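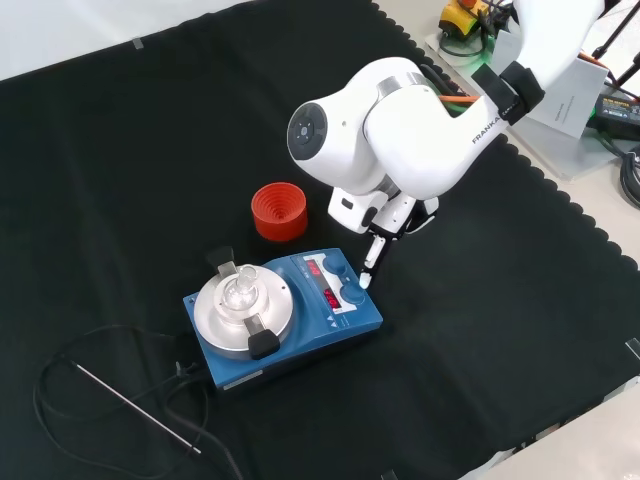
Blue stirrer with the round block and a small flask in it, on the black cloth.

HOTPLATES: WHAT'S CHANGING ON THE BENCH

Quick one before the August shutdown. Dorottya Balogh has been through the heating and stirring kit in both teaching labs and the list is on the door of the Hajdu room. Please read it. Two minutes.

Main points -

Blocks are in, oil baths are out. Every hotplate that takes a round-bottom flask gets a metal block from now on. No more silicone oil on the benches, in the sinks, on the door handle of the balance room. The last tub goes to the Juraldale site on Tuesday with the solvent waste, so if you still have a dish of it in your hood, get it to Dorottya before then.

Match the flask to the block. A 50 mL flask rattling round in a block cut for something bigger heats on one side and you will be there all afternoon. Inserts are in the second drawer, sorted by size (they were sorted by size on Friday, anyway). Put them back were you found them.

Two knobs, two jobs. Heat and stir. We had three people last term turn up the wrong one, and one of them launched a stir bar. Start the stirring low, 80 rpm or so is plenty to see if the bar has caught, then go up. Nothing in the teaching labs needs 1200. If it seems to need 1200 you want a bigger bar.

Lift the block by the grips, never by the rim. Let it cool first all the same. Etelka Dobos has the burn gel and would like to stop handing it out.

Cloths - the black ones stay down under the plates. They get washed at the end of the month, don't take them home and don't use them for spills. Blue roll for spills, as ever.

Spares: we put in an order with Stesent for more inserts and one new plate, still waiting on a delivery date. The Hosville group has offered to lend us theirs untill then, sign the sheet if you borrow one.

Questions to Etelka, mornings are best. Next issue: the rotavap rota, again.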